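Media Production, second year
Group project report — "Stoveck Open Call"
Submitted Dec 24, 2018

What we set out to do

The module asked for a format pitch plus evidence that you could cast it. Most groups went for a quiz or a dating thing. We went for a cookery contest set in a shared house, working title Stoveck, where the contestants live together and cook for each other on a tiny weekly budget. Eight episodes on paper. We only had to make the casting reel and the pitch pack, not the show.

The report covers the open call, how we picked people, the reel, and what went wrong. Budget sheet is in the appendix, as are the release forms.

The format in short

Ten people, one kitchen, one shopping purse. Every episode one of them is "the purse" and decides what gets bought. Everyone else has to cook from it. Loser of the week's vote leaves and takes their share of the purse with them, so the food gets worse as it goes on. That was the bit our tutor liked. The bit she didn't like was the voting, she said it was borrowed from everywhere, and it is.

We looked at three ways of doing the vote: secret ballot, open show of hands, and a one-person veto. Ended up with open hands. Quick to film and you get the faces.

Advertising the call

Started in August, before term, which was early but we wanted students moving into new flats. Posters in the union and the launderette, a post on the Goditow noticeboard, and a short ad read out on student radio. The Goditow post got 3298 views. Sounds like a lot. It isn't, when you see how many of them filled in the form.

Applications recieved: 102.

We were pleased with that until we read them. A fair few were one line long. Several people had applied for their flatmate as a joke, and the flatmate knew nothing about it when we rang. Next time the form needs a box saying "is this you".

Questions on the form:

What do you cook when you are skint?
Tell us about a row you had over food.
Who does the washing up where you live?
Why should we pick you?

The second question was the best by miles. Nearly everyone who got through to the callback got through on that answer. The last question was useless, everybody wrote that they were bubbly and competitive. We should of dropped it.

Callbacks

Held in the seminar room over two evenings. Each person got five minutes to camera, then a group task where they had to agree a shopping list out loud. The group task told us far more than the interviews did. People who were very funny on their own went silent, and one lad who had mumbled all through his interview took the whole list over and would not give up on tinned peaches.

Scoring was meant to be on a sheet with marks for talk, temper and cooking. By the second evening we had stopped filling in the cooking column. No cooking was happening so there was nothing to mark — obvious now, not obvious when we printed the sheets.

Sound was poor on the first evening. Air vent in the ceiling. Clip mics for the second evening, borrowed from the Amrani store on the ground floor, much better, though it means the two evenings don't match in the reel and you can hear the join.

Picking the ten

Long argument. We had agreed to go on scores and then two of us wanted to swap people in because the list looked flat, too many who were all nice in the same way. In the end we kept to the scores for most of them and used the last places for contrast. We wrote down why for each swap (appendix again) as the marking guide asks for fairness in selection.

Things we did for fairness:

Same questions in the same order.
Forms read without names first time round.
Everyone turned down got an email, not silence.
Anybody could pull out at any point, and their footage would be wiped.

One did pull out, and we wiped it and rang the next on the list.

The set and the pitch pack

Somadora, the flats by the canal, had said we could use their show kitchen for a day and then changed their minds about insurance. So no real location. Rest of the pack had to carry the look of the show by itself: a floor plan, a colour sheet, a page on lighting. 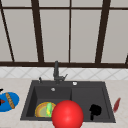 The floor plan took longest. Cameras need somewhere to stand and ten people need somewhere to sit, and a normal kitchen gives you neither. We put the table in the next room and knocked a hatch through on paper. It costs money in the budget but saves a second crew. Fixed cameras over the cooker, one roaming camera for the vote, a small booth off the hall for the talking-to-camera bits. The booth is basically a cupboard.

Lighting page is thin, we know. It was written the night before.

The reel

Runs a bit under the limit. Opens on the rows about food, cut quick, then the group task, then one longer piece with the tinned peaches lad as he was the one everybody asked about at the test screening. First cut had music under all of it and was exhausting to sit through. Second cut has music at the start and end only.

Feedback from the test screening: they wanted to know the rules sooner. Fair. We added a caption with the purse rule near the front. Still no mention of the voting until late on — ran out of time to fix it.

What we would change

Shorter form. Book the quiet room. Sort the location in writing before telling anyone about it. Split the editing up properly, as it all landed on one laptop and the laptop was not well. Also start the report earlier than we did.

Appendix list: A budget sheet, B release forms, C score sheets (part filled), D notes on swaps, E floor plan at full size.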